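Monday night, too late to be typing, but if I don't put this down now I won't.

So the recorder unit is over. 517 minutes of class time, I added it up on the back of a seating chart because I'm that kind of person. Six weeks. Two third grade groups, one room with a radiator that clanks in a key nobody has ever identified. And they can play Hot Cross Buns. Most of them. Some can play it very loud.

I went in with the Tonley book because that's what was in the closet. Fine book. Starts on B, then A, then G, then you sit on G for what feels like a month. My afternoon group was done with G by the second week and started making up their own stuff, which was mostly squeaking, but a few of them had a real tune going. I should of written it down. A boy in the back row had four notes that sounded like the start of a march and now he can't remember them and niether can I.

Things I'd do again: singing the line before anybody touches a recorder. Clapping it first too. Finger-only practice with the thing resting on the chin, no air. Marion Menzies told me about chin practice years ago when I was subbing at Gesside and I ignored her, because I was 24 and knew everything. She was right. Quiet room for a whole two minutes – bliss.

Things I wouldn't: letting them pick their own partners. Teaching low D before a long weekend. Low D at all, maybe. Small hands, that bottom hole, tears.

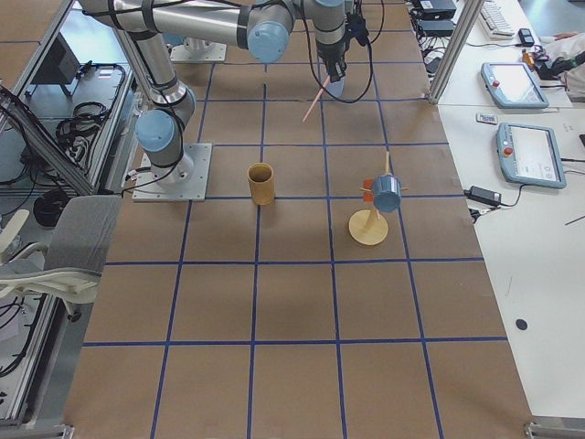 Rhythm was the other half of the unit and it went better than the notes did. We don't use real notation for the first few lessons, just boxes. One box is one beat, put a bean in it or leave it blank, clap what you see. I've been drawing the boxes with marker on copy paper and they come out tiny and the beans roll off. Brown paper over the whole table and strips of dark blue tape for the lines, like on that table up there, would be so much better. Big rectangles, kids standing all the way round, everyone reading the same row. Doing that in October with the new group.

Next up is the Yule concert, so named by the school and not by me. 17 songs proposed, we have time for maybe five. I want the recorders on one of them, just B A G, with the older kids singing over the top. Still need a piano part simple enough for me to play while also waving one arm at the altos.

Oh and the Hurkik xylophone lost another bar. F this time. Can't do much in C without an F, so it's pentatonic till I find the screw.

Ok bed. More when I've got the song list sorted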